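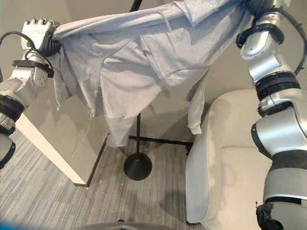
Open afternoon at Tendia: a visit to the clothes robot

On 20 May 2023 our association was invited to the Tendia workshop in Verkcombe, and 15 members made the trip. Many of us know industrial arms from our jobs, but very few had stood near a machine that is meant to do household work. I promised to write this report for the ones who could not come.

We were received by Dilruba Howlader, who leads the work on two-armed handling. The demonstration was held in a small room furnished like the corner of a home, with a carpet, an armchair and a black stand for clothes. The task of the day was easy to explain: take a garment, open it between two hands and bring it to the stand. For us this is a movement without thinking. For the robot it is a difficult one, as cloth changes its shape with every touch, and a hooded sweatshirt with two sleeves and a pocket can lie in countless ways.

Mrs. Howlader asked us to look at the fingers and less at the arms. The hand must close on a thin edge of fabric and keep it while the other hand pulls. If both arms pull too strongly, the garment slips out, and if they pull too little, it hangs in a heap and the robot cannot tell the collar from the hem. Her group has recorded 400 practice runs with different garments since January.

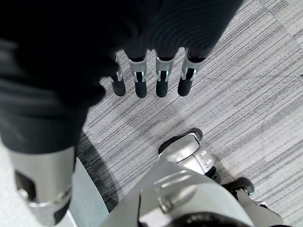
How long does a new operator need before the first useful practice run?
Most people need 15 minutes of explanation and then one full afternoon of trying, according to Mrs. Howlader.

Our member Ľudovít Matoušek, who worked many years with packing machines at Pešek, wanted to know about the stand itself. A light stand can move or tip when something is hung on it, so the robot must also learn where it may hold it. We discussed this longer than was planned, and the coffee had to wait. Mr. Matoušek would prefer a stand screwed to the floor. The Tendia people answered that in a real home it will not be screwed, and there I must agree with them.

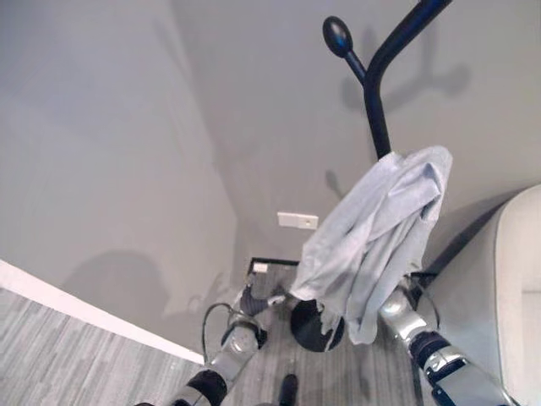
Can other groups come and see the demonstration?
Groups of up to 15 persons are welcome, and the request should be sent to the Tendia office 5 weeks before the visit.

After the coffee we saw the control software, called Vitex, on a large screen. It was explained a little fast for me, but the slides will be sent to all members who write to our office.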